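Última atualização: janeiro, 23h10
Imprimir | Enviar por e-mail

Por Marta Kravets
Janeiro

1/ Passei o dia comparando dedos de garra na nossa célula de dois braços e preciso contar, porque estou animada demais pra guardar só no caderno! A tarefa é a mais doméstica possível: louça. Pratos, tigela, escorredor de arame. Quem trabalha com manipulação sabe que prato é um bicho danado.

2/ Os concorrentes: os dedos Arkuvham (mais rígidos, ponta estreita) e os dedos Bruditix (mais macios, cedem um pouco quando encostam). Mesmos braços, mesmo controlador Hnatiuk, mesma tarefa. Só mudei os dedos e, mais tarde, um parâmetro de força que conto lá embaixo.
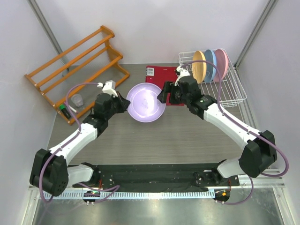
A célula com os dois braços, a tigela lilás no meio e três pratos no escorredor.

3/ Regra que combinei com a Lutfa Samarakoon antes de começar: 19 tentativas por conjunto de dedos, sem "essa não valeu". Se derrubou, derrubou. Se encostou no arame e entortou a pegada, anota também. Eu sempre quero descontar uma ou outra e ela nunca deixa (ela tem razão).

4/ Primeira surpresa: a tigela é fácil! Eu jurava que a borda curva ia atrapalhar, mas os dois conjuntos se viraram bem com ela. Ela é rasa, mas dá onde pegar, e o dedo entra sem raspar a mesa.

5/ Prato raso é outra conversa. A borda fica tão perto do tampo que o dedo precisa descer quase paralelo à mesa. Dois milímetros de erro na altura e ou você belisca o ar, ou empurra o prato pra longe. Com os Arkuvham eu conseguia enfiar a ponta por baixo. Com os Bruditix, a ponta dobrava antes de entrar.
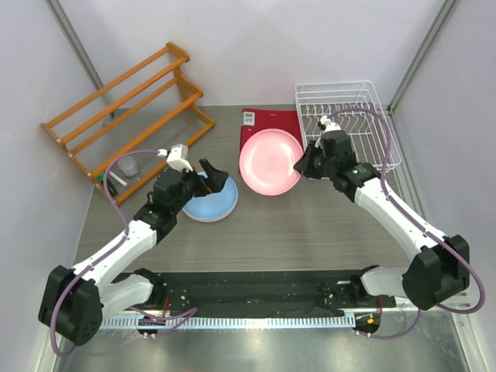
6/ Aí vem a parte de que mais gostei: passar a peça de uma mão pra outra. Nessa os Bruditix brilharam. Quando as duas garras seguram o mesmo prato, qualquer desalinhamento vira briga entre os braços, e o dedo macio absorve boa parte disso. Com os rígidos dava pra ouvir o motor reclamando. Que alegria ver uma troca limpa!

7/ Sobre o controlador: o Hnatiuk deixa limitar a força de cada garra em separado, e eu passei tempo demais com as duas iguais por pura preguiça. Quando baixei só a de quem recebe, as trocas com os Arkuvham melhoraram bastante. Continuam mais duras que as do outro conjunto, mas já não dão aquele tranco.

8/ Me perguntaram das câmeras. Uso câmera no punho em cada braço e mais uma fixa olhando a célula. A do punho é ótima até a garra chegar perto demais, aí o próprio prato tapa tudo. A fixa salva a gente nessa hora. Testei desligar a fixa por curiosidade e o alinhamento com o escorredor piorou na hora.

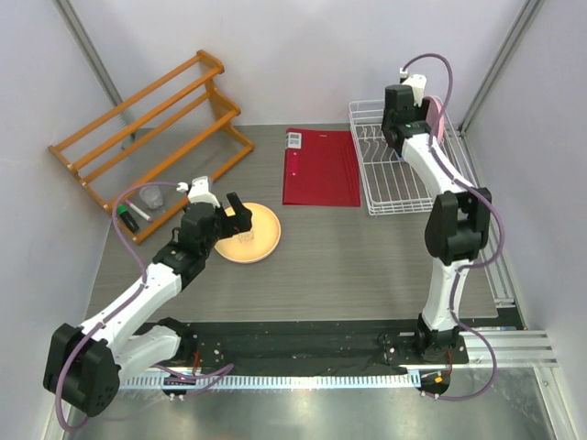 9/ O escorredor merece um post só dele. Os vãos entre os arames perdoam pouco: se o prato chega inclinado, ele senta em cima do arame em vez de entrar no vão. O que funcionou foi aproximar mais alto, parar, corrigir o ângulo do punho e só então descer. Mais lento, mas muito mais tranquilo de assistir.

10/ Também gravei a tarefa por teleoperação antes de deixar qualquer coisa rodar sozinha. Recomendo demais fazer isso com cada conjunto de dedos. A mão aprende o jeito de um par e leva o vício pro outro – eu mesma continuei descendo fundo demais com os Bruditix por um bom tempo.

11/ Empilhados foi onde os dois apanharam. Separar um prato do que está embaixo pede ponta fina e força baixa, tudo junto. Os Arkuvham ganharam aqui, com folga. Os macios pegavam os dois pratos de uma vez ou escorregavam pela borda do de cima. 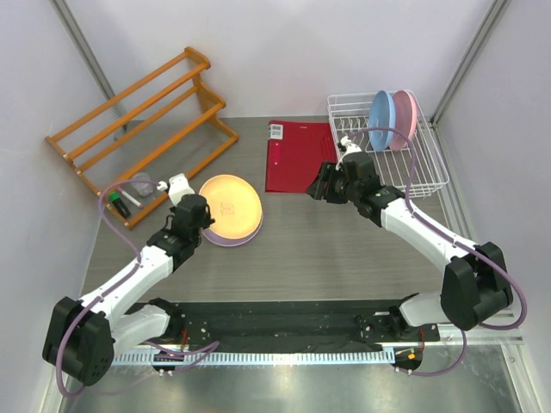
12/ Detalhe de bancada que vale ouro: conferir a folga do cabo do punho na posição mais esticada, e não na de repouso. Já perdi uma tarde inteira caçando um erro de câmera que era só conector puxado. Agora levo cada braço até o alcance máximo, olho o cabo fazendo a volta, e só depois aperto a abraçadeira.

13/ O script que registra as tentativas se chama Millero e tem mais de 2000 linhas, das quais eu entendo uma parte, kkk. Mas ele guarda força, abertura da garra e as câmeras no mesmo relógio, e isso facilitou muito rever as pegadas que falharam.

14/ Placar de hoje, sem fingir que é ciência definitiva: Arkuvham pra prato raso e empilhado, Bruditix pra troca entre braços. A Lutfa sugeriu misturar – rígido na esquerda, macio na direita. Adorei a ideia e já separei os parafusos.

15/ Pra quem perguntou quanto tempo leva trocar os dedos: 6 minutos por garra, contando recalibrar a abertura. Se alguém aí já rodou dois braços com dedos diferentes em cada um, me conta como ajustou a força. Amanhã cedo começo pela troca do prato raso e posto o resultado neste mesmo fio.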